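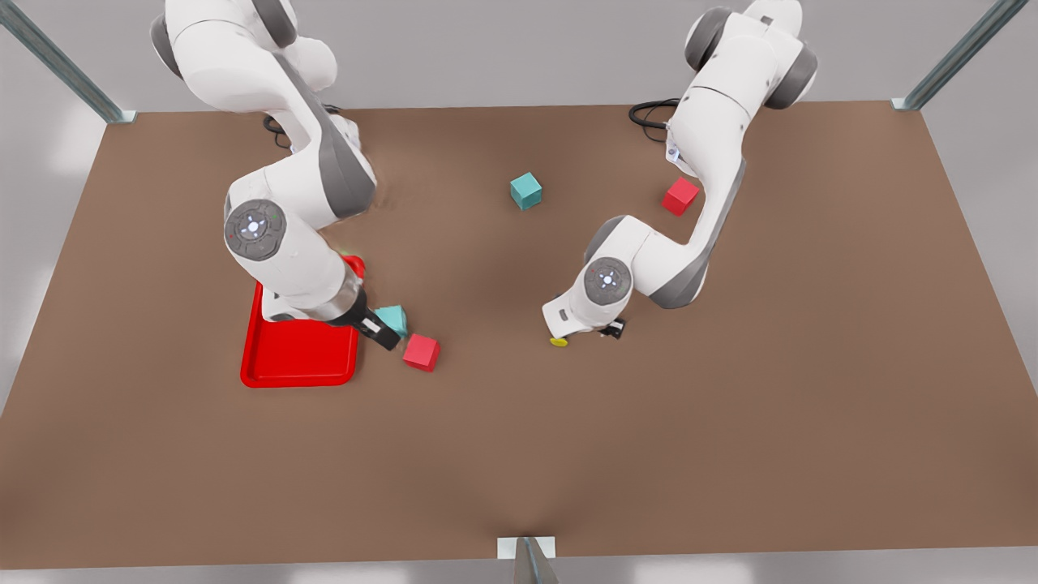

Figure 1. The simulated work cell with two arms, cubes and the red tray.

Report on the Open Day at the Droketti Laboratory
Course: Introduction to Automation
Author: Wei

1. Purpose of the visit

In October our class visited the Droketti laboratory in Lernolley during its open day. The visit was part of the course, and every student had to choose one demonstration and write a report on it. I chose the demonstration of two-arm sorting in simulation. Before the visit I had only worked with one small arm in our school workshop, so I wanted to understand how two arms can share the same table.

2. Preparation

We received a short sheet from our school, Warnwood Technical College, with questions to think about. The most important for me were these two:

How does the system decide which arm takes which object?
What happens when both arms want to go to the same place?

I also read again the chapter on coordinate systems in our course book. It was useful, but I think I should have read the chapter on grippers too, because many words in the talk were new to me.

3. The demonstration

The demonstration began at 10:30 and took 30 minutes. The group was divided, and each half stood at a different screen. On our screen we saw a brown table with two white arms over it, four cubes in two colors, a red tray and a small yellow disc. The task was to bring the cubes into the tray. The disc was not part of the task. The presenter told us that it was put there so that the program must ignore something.

In Figure 1 the right arm of the robot is on the left side of the picture. This confused me at first. The presenter explained that the sides are named from the view of the robot, and in this view the arms reach down from the far end of the table. After this I wrote "robot right" and "robot left" in my notes, and I made fewer mistakes.

The right arm has its black gripper at a teal cube, close to the edge of the tray. The left arm points down to the table near the middle. A red cube lies very near to the right gripper, and I asked if the fingers can push it away by accident. The answer was yes, this happens, and then the program has to find the cube again before it can continue.

4. What was explained to us

The table is divided into zones. Each arm has its own zone, and there is one shared zone in the middle. Only one arm may enter the shared zone at a time. The other arm waits outside until the zone is free. I found this rule simple and easy to remember – it is almost the same as a road with one lane.

Before our visit the laboratory had run the task 543 times in simulation. The starting positions of the cubes were changed for every run. The presenter said that most failures came from the grip, when a cube was turned at a bad angle between the fingers. We did not receive a list of the failures, so I can not give the exact share here.

We also asked why they use a simulation and do not start with the real arms. In simulation a collision costs nothing, and many runs can be made during the night. But friction is difficult to copy well, and a grip that holds on the screen may slip on a real table.

5. My own trial

At the end, 5 students could change one setting and start a run. I was one of them. I made the waiting distance of the left arm smaller, because I thought the work would become faster. The program stopped with a warning that the arms were too close. I put the old value back and the run started normally.

6. Results and open questions

My first question was answered partly. The nearest free arm takes the object, but I did not understand how the program chooses when the distance is equal. My second question was answered well by the rule of the shared zone.

I would like to try the same rule in our workshop with 2 small arms and a marked area on the table. For this we need a signal between the two controllers – at the moment they are not connected. I have asked our school if we may order the cable for the next term.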